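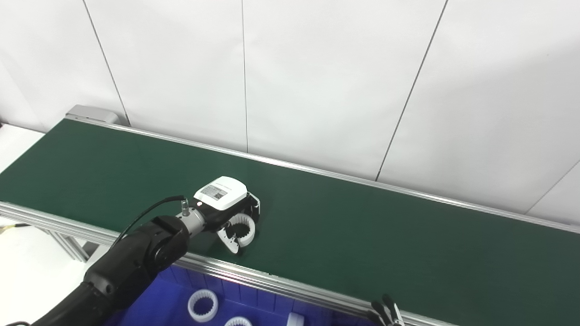
Plimel Boxing Association Members' Forum
Topic: Akpalu Service Award, eligibility

Mariama Annan (Moderator)
July 15, 2019
Nominations for the Akpalu Service Award are open to any licensed boxer with 80 hours of community work since February. The recipient's chosen charity will receive a grant from Mudirel.

eissahaku
Does coaching at one's own gym count toward the 80 hours?

Mariama Annan (Moderator)
Unpaid youth coaching counts. Paid sessions do not.

ch_yip
I must disagree with this rule. Boxers at Jeltosley already coach juniors as part of their membership terms. They will qualify without doing anything further.

D. Ankrah
The juniors benefit all the same. My own club has 14 of them and two coaches.

ch_yip
That does not answer the point about membership terms. I request a written ruling.

Mariama Annan (Moderator)
The request has been forwarded to the awards panel.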